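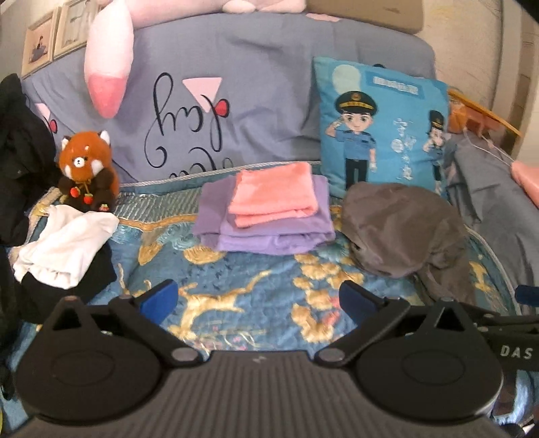
Notebook 11, p. 40

June, a little after lunch. Spent the whole morning on the bedroom side of the textile bench, and I want to get this down while I still remember how it felt in the hands, as I was too stingy with notes last time and paid for it.

The bedspread first. We went with the blue quilted one, the gold and cream swirls and flowers, and I have grown very fond of it. It does make life harder for anyone judging a fold by eye, so for the Chaudhry fold sheet I'd like us to do the plain cover as well and keep the two sets of scores apart. Please don't average them!

Folding. The lavender fabric stacks beautifully and keeps its edges, and the salmon-pink cloth goes on top of it in the middle of the bed. I timed myself at 60 seconds for the stack, going slowly and smoothing each layer with the side of my hand — the way my grandmother did sheets, come to think of it. The gray-brown garment is still in a heap to the right of the stack, and that one is next. I tried it in thirds yesterday and the thirds slid apart as soon as I let go, so today I'll try halves and a roll. The white cloth and the black folded garment over by the red panda can wait until after that.

The pillow end is staying as it is. The big periwinkle pillow with the script goes against the head of the bed, the saluting officer cushion leans on the right part of it, and the pink-and-white plush hangs its long ear over the top. The red panda keeps its place on the left, strawberry cord and all (I am told it looks after the laundry).

Wash log: Forotent rinse, 12 minutes, low spin, for the next load only. I want to know if it softens the creases or if I have been imagining things since spring. The Cokari hangers came too, and the black jacket can be the first to try one.

To do before I go home: halves and roll on the gray-brown, three tries each, then copy the times over to the Hando binder. Still need a better word than "floppy" for the column heading.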